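Let the Side Streets Be Slow
20 August 2020

I live on Lavley Street, four houses down from the corner with Drostard Avenue, and if you've ever tried to beat the light at Drostard you have probably driven past my porch faster than you should have. I'm not mad at you. Well, I'm a little mad at you. I've done it too, on other people's streets, and I bet they were sitting on their porches thinking the same thing about me.

The city wants to know by the end of the month what we think of closing Lavley to through traffic at the Drostard end. You could still drive in from the Skundness Road side. Deliveries, garbage trucks and ambulances would get through the same way they do now. The only thing you couldn't do is use us as a shortcut, and I think that's a wonderful idea, and I've been boring my neighbors with it since spring.

So let me bore you too.

When the offices emptied out this year, the cars went away for a while. You remember how quiet it got? I heard birds I couldn't name (I still can't, but I bought a book). Kids drew on the pavement. The man across from me, who I'd waved at for 22 years, came out to the middle of the road and we had a conversation at the top of our lungs with a whole lane between us. Then the cars came back, and they came back quicker, I suppose because people got used to having the road to themselves.
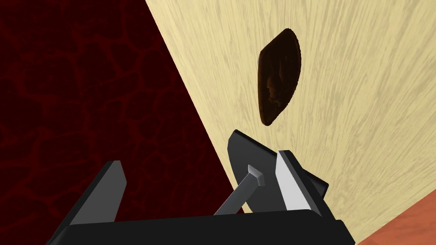 What the other side says

I've read the letters against it, and some of them make fair points. The big one is that the cars won't vanish, they'll just pile up on Drostard. Maybe a few will! But Drostard is a four-lane road with signals and turn lanes. It was built for that. Lavley is a street where you have to pull over by a hydrant to let somebody pass if there's a car parked on each side.

Another letter says it will add time to people's trips. I drove it both ways on a regular morning, cutting through and then going around by Skundness. Going around took me 46 seconds longer. I did it with a kitchen timer on the passenger seat, so I won't claim it's science, but come on. I've spent longer than that looking for my sunglasses while they were on my head.

The letter that bothered me most came from a woman on Higuchi Court, who said that closing streets is a favor for people who already have nice ones. I thought about that for days. She's right that the blocks near the park always seem to get the planters and the fresh paint first, and her end of the neighborhood still doesn't have a sidewalk on both sides. I'd sign a petition for that sidewalk tomorrow. What I can't see is how leaving Lavley as a racetrack helps her get it. If anything, I'd like the city to do both on the same work order and stop making us fight over scraps.

There's also the parking crowd. The plan takes out two spaces at the corner. Two! I know, I know, when you're carrying groceries in the rain two spaces feels like a lot. I park there myself half the time, so put me down as one of the victims.
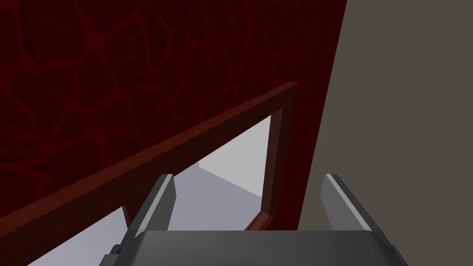 Skundness Road Walking Club -- Streets & Crossings Group

Our group went through the city's handout together last week, and I'd like to thank Natsumi Sasaki for reading the drainage section so that the rest of us didn't have to. She found the part I'd missed, that the barrier would be temporary for the first year. Posts and planters, bolted down, and they can be pulled up again if it's a flop. I don't understand why the city buried that on the back page. Half the angry people I talk to think someone is about to pour concrete.

The whole trial is supposed to cost less than fixing the curb at the Drostard corner, which has been hit so many times it looks chewed. I asked at the online meeting how many cars use Lavley as a cut-through on a normal day and the answer was around 800. On a street with one crossing, and that one so faded I only know it's there from memory.

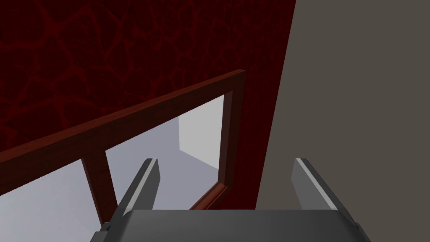
And most of those drivers aren't villains. Their phones send them down our block, they've never seen it before, and they have no idea that a ball comes out from between the parked cars about every ten minutes after dinner. A sign doesn't fix that. We've had a sign for years, and somebody backed into it. It leans now. Speed humps would help, but the fire department doesn't love them, and my neighbor with the bad back loves them even less.

A few planters at one end, though? I can live with watering planters. I've already offered to do the ones on my side, and I'm a terrible gardener, so that should tell you how badly I want this.

If you live anywhere between Drostard and Skundness, please fill in the city's form, even if you disagree with me. There's a box at the bottom for comments, and it takes longer entries than you'd think -- I found the limit on my second try. Mention the crossing paint while you're in there, would you?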